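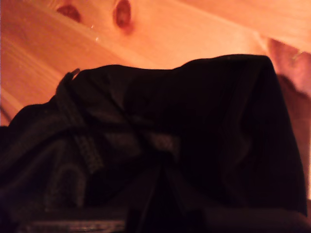
The Perari Open Day is a yearly public demonstration of robot handling work held at the Perari workshop, a converted joinery on the edge of the town of Wumeck. It is run by Tuncer, a small engineering firm which has used the building since it gave up its first premises beside the railway yard. The event is best known for its soft goods demonstration, in which robot arms handle bags, straps, covers and other items made of cloth.

Background

Tuncer began as a repair shop for packing machinery. Its early customers were fruit packers and a maker of camping equipment, and the second of these led the firm into work with fabric. The camping firm wanted a machine that could pick up filled bags and put them into cartons. The arms then in use at Tuncer dealt well with boxes and tins but often dropped the bags or picked up two together.

Nektarios Ververidis, who was then in charge of the repair shop, set up a test bench for the problem and kept it going after the order had been met. The bench grew into a separate department, which moved to Perari when the joinery became free. Visitors were first let in on a February afternoon, when a group from a local technical college asked to see the arms running. A public day was held the following year and the event has been repeated each year since then, apart from one year when the roof was being replaced.

The day was moved from February to the autumn after complaints about the cold. The hall has large sliding doors which must stay open while the public is inside, and the heating could not keep up.

The building

The main hall is a single room with a raised gallery along its north wall. Visitors enter by the yard door and follow a marked path past the work cells, each of which stands behind a low barrier. The gallery is used for talks and is reached by an outside stair. A lift was added later at the east end.

A side room holds spare parts and the store of test objects. This store contains 3266 items, each with a card giving its weight, the date it was received and any damage. Many were given by people living in Wumeck. Items too worn for further use are taken off the list each spring.

Soft goods demonstration

The soft goods demonstration takes up most of the morning. An arm with a two-fingered gripper is given a bag or a folded piece of gear and must lift it, turn it and set it down in a marked place. The operator chooses the object from the store, and in later years visitors have been allowed to choose as well.

Fabric is hard for a robot to handle because its shape changes when it is touched. A bag which has been lifted once will rarely lie in the same way again, so a stored set of movements is of little use. Dark cloth brings a further difficulty. Black nylon gives back little light, and the folds and hollows on its surface may not show up well enough for the control program to find an edge.

Webbing straps are often used as a guide. A grey strap against black fabric is easy to pick out, and its woven pattern helps the program to judge which way the strap is turned. A loop standing clear of the cloth can also serve as a gripping point, although a loop lying flat is much harder to get hold of. Printed marks and sewn trim can be mistaken for straps, and the operators include objects of this kind on purpose.

The program used for the demonstration is called Dretow. It was written at Tuncer by a group led by Thanasis Athanasiadis and has been rewritten twice. The first version looked for the outline of an object and gripped it at the highest point. This worked with full bags but failed with flat or folded ones. The present version looks for straps, seams and folds before choosing where to grip, and makes a light trial pull before lifting.

Each run lasts up to 4 minutes. If the object has not been set down by then the run is stopped and the arm returns to its rest position. The results are written on a board beside the cell, including the failed runs, and the board is left up until the end of the day.

Other parts of the day

The afternoon is given to smaller displays. These have included carton stacking, cable sorting and a hand-guided arm which visitors may move themselves under supervision. Children under eight may watch from the gallery but are not allowed on the hall floor.

A talk is given in the gallery at two o'clock. It usually deals with one piece of work from the past year, and questions are taken afterwards. Ververidis gave the talk for the first six years. It has since been shared among the staff.

Recent events

The most recent open day was held on Mon 25 September. Bookings were taken for 21 groups, and the soft goods cell completed 44 runs before the midday break. Athanasiadis gave the talk, which dealt with the trial pull and the reasons for slowing it down. The cable sorting display closed early after a fault in its feeder and did not reopen.

Admission is free but places must be booked through the Tuncer office. Parking is in the lower yard, and the upper yard is kept clear for deliveries.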